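# Evaluation of a Hand-Held Gripper Kit for Collecting Grasping Demonstrations

2025-11-06

## 1. Purpose

Our group assessed the Remidetti hand-held gripper kit, sold by Viment, for use in the automation stream. The department asked whether the kit could replace the teach pendant exercise in the second-year lab. This report covers grip quality, handling and software. Pricing is covered in the group presentation.

## 2. Kit and Method

The kit comes as a hand-held unit with a wide-angle camera, a charging cradle and a licence for the Flutetti labelling software. The operator carries the gripper to an object, closes it and moves the object. The recording is later converted to a path for a robot arm.

Three operators took turns. Each completed 10 pick-and-place trials per object, on a table in ordinary room lighting. No objects were fixed down. A trial was counted as a failure if the object slipped, tipped over on release or left the camera's view while gripped.

## 3. Grip Quality

Smooth plastic was expected to be the hardest case. A drink bottle is light when empty, and its wall gives way under load, so the operator has to judge how far to close the trigger. The ribbed finger pads helped here. They follow the curve of the body and spread the force over a wider area than the flat pads on our existing bench gripper.

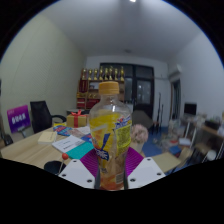
Most slips came from closing too low on the body, near the base. When the operator closed higher up, the object stayed upright through the lift and could be set down without a second attempt. Box-shaped items were easier to centre but harder to release cleanly -- one pad tended to let go slightly before the other, which turned the box. We did not find a trigger technique that fully removed this.

## 4. Recording and Software

The wide view keeps both pads and the surrounding area in the recording. The drawback is distortion near the border, where straight edges bow noticeably. Flutetti corrects for this if the calibration step has been run first. We skipped it on our first session and had to repeat those trials.

The free storage tier holds some 2,000 clips. Export was reliable, although file naming is fixed and cannot be changed by the user. We wrote a short script to rename the files to match the Oyewole lab's folder layout.

## 5. Recommendation

We recommend a single kit for trial use in the February intake. Before a larger order, Viment should be asked about the uneven release and the cost of replacement pads. The teach pendant exercise should be kept until students have completed at least one full unit with the new equipment.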